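追剧党的客厅收拾心得：遥控器、字幕、爆米花，还有那条洗不干净的毯子

上个月我把一部讲码头走私的老剧从头刷到尾，六季，连着看了两个多星期。剧是好剧，可等片尾曲放完我站起来一看，沙发缝里能抠出半碗瓜子壳，毯子上一块奶茶印子，电视屏幕上全是灰。所以这一篇不聊剧情（想聊的话留言区见，我对那个舅舅的结局意见很大！），就说说一个天天窝在沙发上看连续剧的人，怎么把家里弄得还能见人。

先说屏幕。

犯罪片、黑帮片、古堡悬疑，这几类剧有个共同点：黑。半集下来人物都在暗巷子里走，屏幕上有一点指纹就特别扎眼。我以前拿厨房纸蘸玻璃水直接擦，擦完一道一道的，后来才知道带酒精和氨水的玻璃水不能往电视上用，涂层会花。现在我的做法是关掉电视，等它凉了，用干的超细纤维布从上往下轻轻走一遍，大部分灰就下来了。真有印子，布的一角用蒸馏水打湿，拧到不滴水再擦，然后马上换干的那一角收一遍。水千万别直接喷屏幕上，会顺着下边框流进去。我邻居Nahuel就这么废过一台74寸的，他到现在都不让人提这事。

擦屏幕的布单独洗，不要放柔顺剂。放了柔顺剂的布会留一层油膜，越擦越糊。

还有暗场看不清的问题，很多人一上来就把亮度拉满，结果夜戏变成灰蒙蒙一片。先去菜单里把“节能”和“自动亮度”关掉试试，再把台灯挪到电视背后，让光打在墙上。我用的是一盏Dernholm的小夹灯，夹在电视柜后沿，暖光，最低档。眼睛舒服多了，看到半夜三点也不觉得刺（当然最好别看到三点）。
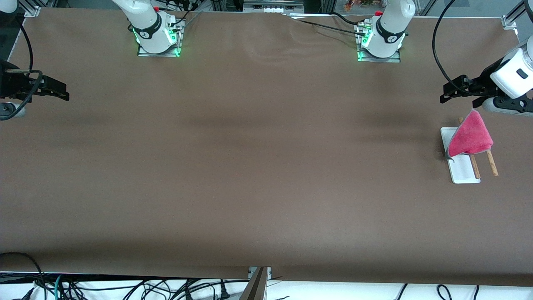 Jadwiga Malinowski
生活栏目撰稿人，资深沙发用户

接着说遥控器。

遥控器大概是客厅里最脏的东西，我说真的。吃着薯片按暂停，剥着橘子按快进，按键缝里什么都有。清理的时候先把电池抠出来，倒过来在手心里磕几下，然后用牙签裹一层薄薄的湿巾，沿着按键边缘一圈一圈走。按键表面用棉签蘸一点点酒精就行，别蘸太多，印上去的数字会掉。我那个Hatik机顶盒的遥控器，“确定”两个字就是这么被我擦没的，现在全靠手感。

如果某个键按下去不灵，先别急着买新的。换一对新电池，再看看电池仓里的弹簧片有没有白色或者绿色的粉。有的话多半是电池漏过液，戴上手套，用棉签蘸点白醋擦掉，再用蘸了酒精的棉签过一遍，晾透了再装。我靠这招救活过两个。

长时间不用的遥控器，电池取出来放，这个懒不得。

然后是吃的。看剧怎么可能不吃呢！

爆米花我现在都自己在锅里做，比微波炉那种袋装的便宜，也没那么油。玉米粒100克，我用家里那口带盖的厚底锅，油刚好铺满锅底，先丢3颗玉米粒进去，中火，等这3颗都爆开了，把剩下的全倒进去，盖上盖子，离火半分钟，再放回火上。离火这一步是跟我姨妈学的，她说这样玉米粒受热均匀，爆得齐，锅底剩的死粒少很多。听到响声隔一两秒才有一下的时候就关火，揭盖的时候盖子朝外掀，热气别冲着脸。

盐要磨细。粗盐挂不住，全沉到碗底，最后一把咸得你怀疑人生。没有细盐就拿擀面杖隔着袋子压一压。想吃甜的，千万别在锅里直接放糖，除非你愿意刷一晚上锅。我一般是另外熬一点焦糖，浇上去快快拌开，摊在烘焙纸上晾着，晾脆了再端。

装零食的碗我推荐宽口的、底重的。高脚碗看着漂亮，放在沙发扶手上，剧里枪一响，人一哆嗦，满地都是。别问我怎么知道的。

瓜子呢，准备两个碗，一个装瓜子一个装壳，装壳的那个里面垫一张旧报纸折的小盒子，看完连盒子一起扔，碗都不用洗。

下面说沙发和毯子。

沙发缝里的碎渣，吸尘器的扁嘴有时候也伸不到底。我的土办法是找一根旧的硅胶刮刀，套上一只起了球的旧袜子，伸进去慢慢往外带，碎渣、头发、硬币，一次全出来。先带一遍再吸，省力很多。布艺沙发还可以撒点小苏打，放一个小时再吸走，那股隔夜薯片味会淡下去。皮沙发别撒，粉末卡在缝线里很难弄。

奶茶印子要分两步。先用冷水从背面冲，把糖分冲掉，再用一点洗洁精轻轻揉，揉完冷水漂清。不要一上来就用热水，奶里有蛋白质，热水一烫就定在纤维里了。我那条Flaltell的米色毯子就是吃了热水的亏，那块印子后来怎么洗都在，现在我把它叠在最里面，客人来了看不见。

红酒洒了的话，先用干毛巾按，按，还是按，不要擦，擦会越扩越大。吸得差不多了再上冷水和洗洁精。手边有气泡水也能顶一阵。

毛绒毯子洗完别高温烘，毛会打结。我是低温烘到半干，拿出来抖一抖，挂在两把椅背上晾，中间翻一次面。四月那种潮乎乎的天气，晾一晚上还不干，就对着它开一会儿风扇。

最后说说线。

电视、机顶盒、音响、游戏机，柜子后面那一团线我拖了好几年没理。那天终于下决心，其实只花了看一集剧的时间：全部断电，先拿手机拍张照，再一根一根拔下来，每根两头都贴上一样的标签，我用的是纸胶带，写“音响”“盒子”这样的字。擦干净灰，再用魔术贴绑带松松地捆起来。不要用那种塑料扎带，下次加一根线又得剪。插线板别塞在地毯底下，也别跟一堆线绑得太紧，它要散热。

音响如果放在柜子里，后面留一掌宽的空。我那台二手的Tomaszewski以前贴着背板放，低音嗡嗡的，对白全糊在一起，我还以为是演员口音重，开了字幕才跟得上。往前挪了一点，底下垫了四块软木杯垫，枪声不震柜门了，对白也听得清。

说到字幕，如果你跟我一样爱看口音重的老派黑帮剧，可以把字幕底色调成半透明的黑，字号调大一档，雪地和白衬衫的镜头就不会看不见字了。一般在播放器的“无障碍”或者“字幕样式”里，每家藏的地方不太一样，找两分钟总能找到。

下一篇我打算写写冰箱里那些看剧时开了封又没吃完的东西怎么存，薯片、半罐橄榄、开了口的可乐什么的。有好办法的先在下面留给我，我试完了一起写进去。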